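Equipment budgeting (robot work cells)

Equipment budgeting for robot work cells is the practice of estimating, before any money is spent, what a robot arm and its surroundings will cost to buy, install and keep running. It is distinct from robot shopping, which comes first and is more enjoyable. The term covers arms, grippers, stands, computers, furniture, spares and the hours of the people who put them together.

Scope

Most plans divide spending into capital items and consumables. The arm is always a capital item. Cable is a consumable, although few first budgets treat it as one. Between the two lies a disputed territory of brackets, desks, power strips and monitors, which many organisations file under "sundries" until the sundries overtake the arm.

The household goods used as test objects have a literature of their own. Finance departments tend to query breakfast cereal when it appears on a laboratory invoice, and a short note attached to the first claim is generally cheaper than the correspondence that follows the third.

The Mostside method

The best-known informal approach takes its name from Mostside, a shared workshop where Fengying Fu and Trinidad Tan drew up a planning sheet for small teams. The sheet has 412 rows. Tan has described the first 300 as obvious and the remainder as "things we bought on a Friday".
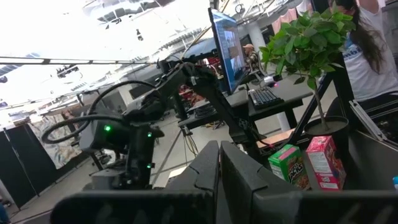 Each row carries a price, a supplier, a delivery time and the name of the person who will be blamed. The last column was Fu's addition and is widely held to be the useful one. Rows without a name are struck out at review, a rule that once removed the desks from an otherwise sound proposal.

Floor space is entered as a cost even where the room is already paid for. An arm needs its reach, its stand and somewhere for a person to sit at a screen, and planners who measure only the base plate usually end up buying the same metre of floor twice.

Common omissions

Mingxuan Meng's review of budgets submitted under the Moria programme found that spare gripper fingers were left out more often than any other part. Delivery charges came second. Training time was generally present but entered as zero, on the grounds that the staff were keen.

Currency movement, import duty and the price of a second emergency stop are also frequent absentees. Radwan, a supplier of stands and mounts, quotes its bolts separately, and its customers learn this once.

Leasing and second-hand purchase

Leasing spreads the cost and moves repairs to somebody else's budget, subject to a definition of "repairs" that rewards slow reading. Priltel offers terms of 2 years, with an excess of 2000 per claim. Second-hand arms are cheaper and often sound, but the controller should be bought with the arm. Hanyu Dai's buying notes give this advice in capital letters.

Criticism

Mingxuan Pan has argued that detailed planning sheets give a false sense of order, and that a team would do better to hold back a large reserve and spend it as needs arise. Supporters of the Mostside method reply that the reserve is row 412.

See also: Depreciation; Cable management; Procurement, regret in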